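Kitchen robot software: tips for the bench at home

Filed under: Workshop and kitchen. Last revised July 2025.

Most of what gets sold as "kitchen intelligence" is a motion planner, a camera feed and a lot of optimism. I've had three different packages running over my own counter and I've been let down by all of them in different ways. The tips that follow are the ones that survived. Take them with salt, and if a vendor tells you theirs doesn't need any of this, ask to see it work on a bench they didn't set up themselves.

Don't trust the demo scene

Every planner ships with a demo kitchen. Mevstead's has a bare grey counter, one mug and one bowl. Of course it works. Before you spend an evening tuning anything, load your own counter as it stands on an ordinary morning, tea boxes and all. If the planner can't find a path over that, a faster computer won't help.

Model the board, including the rim

A cutting board is not a flat rectangle to a planner, or it shouldn't be. If yours has a raised edge, put the edge in the collision model. I left mine out and the fingertip caught it on every low sweep. Measure the height with a ruler and add 5 mm. The automatic mesh from the depth camera rounded my rim off to nothing, and the software reported high confidence while it did so.

Striped boards and marble-look counters

Strong patterns upset cheap segmentation. Light and dark strips of timber get split into separate objects, and grey veining on a white counter gets read as an edge. Zollitz has a setting called "texture tolerance" that is meant to cure this. In my kitchen it cured the stripes and lost the butter knife. What did work was a fixed mask: tell the software where the board is, once, and have it look only for things on top of it. Redo the mask if you shift the board. Yes, it's dull.
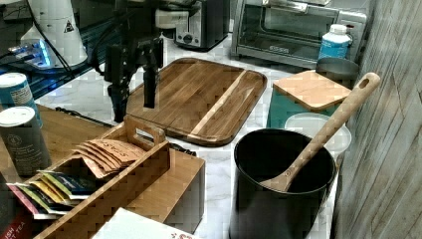

How often does the camera calibration need redoing?

Every time the mount or the camera gets bumped, and otherwise once every 14 days. Run the check routine first and redo the full calibration only if it fails.

Keep-out boxes beat clever avoidance

Draw a plain box around anything hot, tall or breakable and forbid the arm to enter it. Do it by hand. Appliances with shiny fronts and glass doors are the worst for depth sensing, and a toaster oven can come through as a hole in the world that the planner will happily route through. The learned avoidance in the Benel package is supposed to handle reflective surfaces. The release notes in May said so again, which makes me wonder about the first time.

Tall handles need their own box

A spoon standing in a crock is a nuisance. The crock gets modelled, the handle doesn't, and then the wrist clips it on the way past. Make the keep-out box as high as the longest utensil you own. You'll lose a bit of reach. I've never missed it.

Slow the approach, leave the rest alone

People cut the speed of the whole program when something goes wrong, and then the thing takes so long they stop using it. Split the motion. Let the travel moves run at their normal rate, well above the clutter, and slow only the last stretch down to the board. In most packages that's a single waypoint with its own speed limit.

Check what "grasp success" means

Read the definition before you believe the percentage. One package I tried counted a grasp as a success when the fingers closed. Whether anything was between them didn't enter into it. Nic Aodha's logging tool is free and ugly, and it lets you write your own test. Mine wants the item still held when the arm reaches the drop point.

Logs

Keep the last 1000 lines and bin the rest, unless you're chasing a fault. Save the planner version in the file name. I once spent a whole evening comparing two runs that turned out to be from different builds, with different default margins, and of course the change wasn't in the notes.

Updates

Turn off automatic updates. Copy your keep-out boxes and masks to a plain text file first, as two of my three packages have wiped them on upgrade. Then run the new version with the power to the arm off and watch the simulated path. If the colour of the path preview has changed and nothing else has, you've had the usual sort of update.

Is it worth it?

For moving light things on and off a board, over and over, possibly. For making dinner, I still use my hands. Reader corrections are welcome, particularly from anyone who has got the Benel reflective mode to behave near a glass door.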